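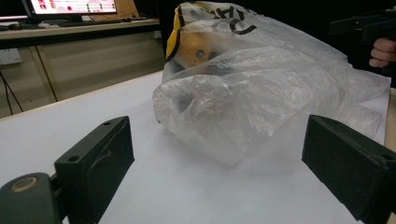

From: Roos Groen
To: Brokgate Packing list
Date: 28/09/2022
Subject: Re: Bags for the small parts kits

I've gone through the points in the message below and put my answers under each one. Sorry it is long, but there were several questions in it and I would like to settle the bag order this week.

> We are down to the last box of the thin clear bags and I need to
> know whether to reorder the same or change. Meijer can do the same
> film in packs of 1000, or a heavier one in packs of 3000 which works
> out cheaper per bag but means a lot of stock to find room for.

Please reorder the thin ones in the 1000 pack for now. The heavier bag is better in most ways and I would like to move to it, but we haven't got the shelf space until the Tallevier stock goes out, and I don't want cartons standing in the corridor again. If the Tallevier shelves are clear by April we can look at the 3000 pack then.

The thin film does crumple. Once a bag has been handled a few times it bunches up and you can't see properly what is in it, only the colour of whatever is nearest the surface. For the brighter pieces this doesn't matter much. For the dark ones it does, as they all look alike through creased plastic and people end up opening the bag to check, and then it doesn't get closed again properly.

> Several kits came back from Fodia with the comment that the contents
> didn't match the list. I checked two of them and the contents were
> right, but the label had ended up folded under so they were reading
> the wrong line. Can we put the label somewhere else?

Yes. At the moment the label goes wherever there is a flat bit of bag, and on a full bag there often isn't one. I suggest we do it in this order from now on:

Lay the empty bag flat on the table with the opening towards you.
Stick the label on near the closed end, and smooth it down before anything goes in.
Put the heavy pieces in first, then the light ones.
Press the air out with the side of your hand.
Fold the loose end over twice and tape it, on the side without the label.

The fourth step is the one that gets skipped. A bag with air in it takes up twice the room in the box and slides about, and by the time it reaches Fodia the pieces have worked their way into one corner. I know it is slower. I timed myself on Monday and I was a bit behind my usual speed for the first few bags and then back to normal.

Printed bags are a separate matter. If a piece comes to us already bagged by the maker, with printing on it, leave it in that bag and put our label on the outside, clear of the print. Do not cover the maker's lettering — Fodia use it to check the part, and they have asked us about this before. If the maker's bag is torn, put the whole thing inside one of ours and don't throw the old bag away.

> Is there a reason we pack on white paper? It gets marked very quickly
> and we are going through a lot of it.

It is so that small pieces show up. Washers and springs disappear on the bare tabletop, and with clear bags you also lose the edge of the bag itself. A sheet doesn't need replacing because it has pen marks on it. Change it when it is torn or when there is glue on it, and otherwise turn it over and use the other side. I have put a stack of 50 sheets on the shelf by the door and would like them to last until the end of next month.

If anyone would rather have a board they can wipe, tell me. I have one at home I can bring in to try. It is a bit shiny, and I found that under the strip light it was hard to see a clear bag on it at all, but somebody else may get on with it better.

> Last thing, the count sheet says 273 kits packed but I make it fewer
> from the boxes. Which is right?

273 is right. The missing ones are in the tall cupboard, bottom shelf, in a carton marked for returns. They aren't returns, I ran out of cartons and used an old one. I'll cross out the writing when I am next in. Please don't send it anywhere before then.

Two things of my own. The tape guns need new rolls, and the narrow tape is the one to use on the thin bags — the wide one pulls the film and tears it when you fold the end over. There is narrow tape in the second drawer, behind the scissors.

Also, would whoever has the good label cutter put it back. The spare one leaves a ragged edge and the labels lift at the corner.

I'll place the Meijer order on Friday morning, so if you have anything against the thin bags please write to the list before then and not to me separately, so that everybody sees it.

Roos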